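Making a tired laptop battery last a bit longer

My old Aoki laptop has been with me through two house moves and a great deal of spilt tea, and I'm very fond of it, so when the battery began giving up before lunch I set about learning how to look after it properly. I've written down what I do now (with plenty of help from my neighbour Asif Baloch, who is far more patient than I am).

Step 1: See how worn it is

On most Windows laptops you can open the command prompt, type powercfg /batteryreport and press Enter. It saves a little report and tells you where it has put it. Look for the cycle count — mine said 582, which made me gulp — and compare the full charge capacity with the design capacity.
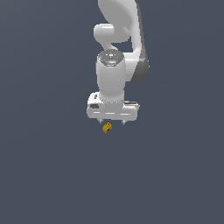 If the first figure is less than half of the second, you'll probably want a new battery before long, but the next steps are still worth a try.

Step 2: Set a charging limit

Many laptops let you stop charging at 80 per cent. Have a good rummage in the maker's own power app, or in the start-up settings, as the name varies from one make to the next. I leave mine on all the time and only lift it the night before a long train journey.

Step 3: Keep it cool

Lift it off the duvet! A tray or a big hardback book will do nicely, and do give the vents a gentle brush every couple of months. 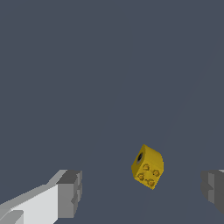

Step 4: Run the report again

Leave it until you've had a month or so of ordinary use, then compare the two reports side by side. Mine had gone up by only a few cycles, and I now get through to mid-afternoon with the screen turned down a notch or two.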